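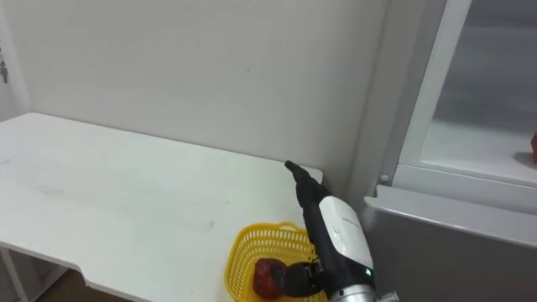 A white table against a plain wall

Visitors arriving in Benden for the first time usually begin at the river landing, and there are good reasons to do the same. The old customs steps lead directly into the lower town, where most of the streets are closed to cars and the main places of interest lie within a short walk of one another. A printed map is available at the landing office in four languages.

The lower town is best seen on foot. The signed walking route passes the grain hall, the two surviving gates and the narrow lanes behind the fish market before climbing to the upper terrace. There are 498 steps between the river and the terrace, with benches at each landing. Travelers who prefer to avoid the climb may take the funicular, which leaves from the square beside the grain hall and accepts the same ticket as the city buses.

On the terrace stands the Omerović House, a merchant's residence that opened as a museum in 2000. Its rooms follow the family's trade in salt and timber, and the ledgers on the second floor repay a slow visit. Guided tours are limited to 31 people and are given in English each morning. Places fill early in summer, and reservations are strongly advised.

Beyond the town walls, the cork groves of Corkora offer a quieter day. The regional bus takes up to 3 hours on the coastal road, stopping at several villages with small beaches and open-air cafés. Harvesting takes place in the warm months, when the outer bark is cut from the trees by hand. Paths through the groves are marked in yellow and are suitable for children, although sturdy shoes are recommended after rain.

Visitors with an interest in contemporary work should set aside an evening for Stendance, the performance center housed in a former rope factory near the northern gate. The program combines modern dance with regional music, and ticket holders may attend the open rehearsals held before selected shows. The center closes throughout January.

Accommodation is concentrated in two districts. Hotels along the river are larger and more convenient for early departures, while guesthouses on the terrace offer better views and less evening noise. Luggage may be sent up by funicular for a modest fee. Restaurants in both districts serve dinner late, and many kitchens do not open before eight in the evening.

Opening hours and bus connections were checked on Apr 30, 2023. Summer timetables are posted at the landing office.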